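Reading time: 8 min

4.2 Bedroom size and the placing of furniture

The second part of the study looked at how tenants in the Dullmont blocks arranged their bedrooms after the 2025 refit. The flats on the Jeltamden side were built to an older plan, with the door and the window on facing walls, and the refit left those walls where they were. The Usmani Court flats were given a new plan in which the window sits to one side. All 100 households in the sample had lived in their flat for at least one winter.

Tenants were asked to draw their bedroom on squared paper and to mark the bed, any wardrobe or drawers, the radiator and the sockets. The drawings were then checked against the plans held by the Drerkel housing office. Where a drawing and a plan did not agree, the tenant was asked again by telephone. In 6 cases the matter could not be settled, and these were left out of the counts that follow.

The bed decided most of the rest. In 39 of the flats it stood with its head against the wall shared with the neighbouring flat, although many of the same tenants complained of noise through that wall. The reason given most often was the radiator, which takes up the space under the window and leaves only one long wall free. Tenants with upholstered beds mentioned a further difficulty. The padded frame adds to the width on both sides, and in the narrower rooms a wardrobe door would not open fully once the bed was in place.

Sockets were the second most common complaint. In the older plan the only double socket is beside the door, and tenants ran extension leads behind or under the bed to reach it. The new plan has sockets on two walls, and far fewer leads were marked on the drawings from Usmani Court.

We had expected tenants in the larger rooms to move their furniture more often, but the answers do not show this. Only 8 households had changed the position of the bed since moving in, and they were spread evenly across the room sizes. Several said that they had tried another layout for a night or two and gone back. The interviews did not ask about children's rooms, where the pattern may well be different.

The effect of bed position on reported sleep is taken up in section 4.3, together with the answers on draughts and street lighting. Figure 3 shows a brown upholstered bed of the kind discussed in this section.

Figure 3. Brown upholstered bed, computer rendering.

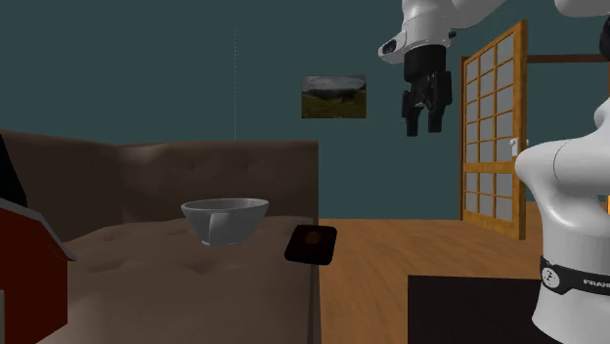
Filed under: Housing and Interiors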